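Justcombe Dining Room: Second Progress Report

Prepared for: Séverine Tanguy, Ojeda Fund
Prepared by: Wafula Ogola, Wenthorpe
Date: 31/05/2022

What this report covers

The grant pays for new tables and tableware in the Justcombe dining room, and for the staff hours needed to change how the room is laid and cleared. The first report, in January, dealt with ordering and with the state of the old furniture. This one covers delivery, the plates, the new clearing routine and the spending so far. Two matters need a decision from you and they are set out near the end.

Tables

We ordered 20 tables from Boveo. Of these, 18 are in the room and in use. The other two came with damaged corners and went back. Boveo has accepted that the damage was done before delivery and has agreed to replace them at no charge, but has not yet given us a date.

All the tops are light beige. The old ones were dark brown, and several people who eat with us had told Evangelia Nikolaidis that they found it hard to see where the table ended, particularly on winter afternoons. The new colour is easier to look at under the ceiling lights. It does show tea marks. We expected this, and the tops are wiped after each sitting as well as at the end of the day.

The tables are lighter than the old ones and one person can shift one across the room, although we ask staff to do it in pairs. Moving the room from lunch layout to afternoon layout used to hold up the kitchen and it no longer does.

Plates

We bought 300 round white plates, in one size. The old stock was a mixture left over from three different kitchens and did not stack well. Stacks leaned, and the bottom shelf of the trolley could not be used for anything else. The new plates stack straight and we have the shelf back.

Laying the tables has been changed at the same time. Plates used to be put out from the hatch as people came in. They are now laid flat at each place before the doors open, and anything that goes in the middle of the table is put down afterwards. Baptiste Ferrand worked out the order with the kitchen team over several lunches and wrote it on a card that hangs inside the store cupboard door.
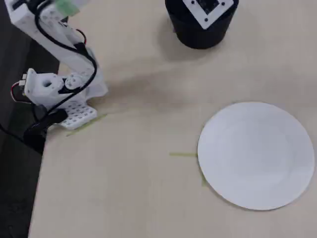

Why did we choose one plate size when the original bid asked for two?

The smaller plate would have needed its own rack in the dishwasher and its own shelf, and the kitchen did not have room for either. Masaru Katayama, who runs the kitchen, tried serving puddings in the existing bowls for a fortnight and found that they did the job. The money set aside for small plates has been moved to the replacement fund, as you agreed by email.

We have had some breakages, mostly at the hatch, where plates were being slid across a metal lip. The lip has been covered. The stock is still well above what we need for a full sitting.

Clearing and wiping down

This part of the work has gone more slowly than planned. In the bid we said that a single routine would be in place by the end of the first quarter after delivery. We have a routine, and it is written down, but it is followed properly at lunch and only partly at tea.

At lunch the plates are taken first, then the containers and jugs, then loose wrappings and napkins. The top is wiped from the middle outwards and dried with a second cloth. Evangelia has run short sessions with all the lunch staff, showing the order on one table and then having each person do the next one.

At tea there are fewer staff and people leave at different times, so tables get cleared in bits. One person lifts the plates and somebody else comes back later for the rest. The result is that wrappings get left, and sometimes a table is wiped on one half only. Evangelia will do the same sessions with the tea staff next month. Masaru has also suggested closing off the window side of the room once it has emptied, so that those tables can be finished in one go. We will try that first, as it costs nothing. 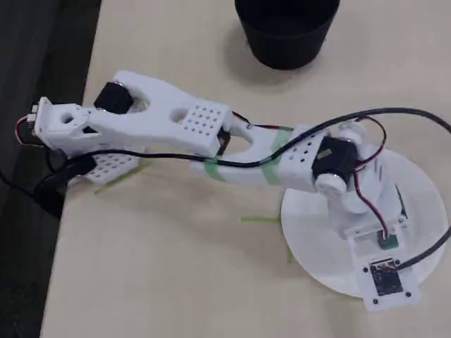 The cloths themselves have been a small problem. The first batch left lint on the light tops and had to be washed several times before they were any use. We have changed to a flatter weave. The old cloths have gone to the kitchen floor bucket.

What people who use the room have said

Evangelia left comment slips by the door and collected 79 of them. The commonest remark was that the room feels brighter. The next was about noise: the new chairs' feet are quieter but plates being stacked on the trolley can be heard across the room. We have put a rubber mat on the trolley and asked staff to stack at the hatch when the room is busy.

A few people said they missed the old patterned plates. One asked whether she could buy one. Those that were not chipped have been put in a box by the entrance for anyone to take, and most have gone.

There were also comments on the table edges. Two regular visitors who use wheelchairs said the new height is better but that the places nearest the radiator are still too tight. Baptiste has moved that row out by a chair's width and has marked the floor so that it goes back in the same position after cleaning.

Spending

Spending on tables and plates is complete except for the two replacements, which will not cost us anything further. The staff hours line is underspent because the tea sessions have not yet taken place. The cloths came to a little more than budgeted after the change of supplier and the difference has been met from Wenthorpe's own cleaning budget. A full statement will be sent separately by our finance office.

Decisions needed

First, may we carry the unspent staff hours into the next period, to be used for the tea sessions? They would otherwise lapse before Evangelia can run them.

Second, we would like to keep four of the old tables in the side room for craft use. The bid said that all the old furniture would be disposed of. These four are sound, and the craft group does not want to work on the new tops. If you would prefer us to keep to the bid, they can go with the next collection.

Next period

The two outstanding tables are to be chased with Boveo by Baptiste. The tea routine will be looked at again after the sessions, and Masaru will keep a note of breakages by the hatch so that we can tell whether covering the lip has made a difference. The store cupboard still needs a second shelf fixed at a lower height for the spare plates, and the joiner is booked.

Wafula Ogola
Wenthorpe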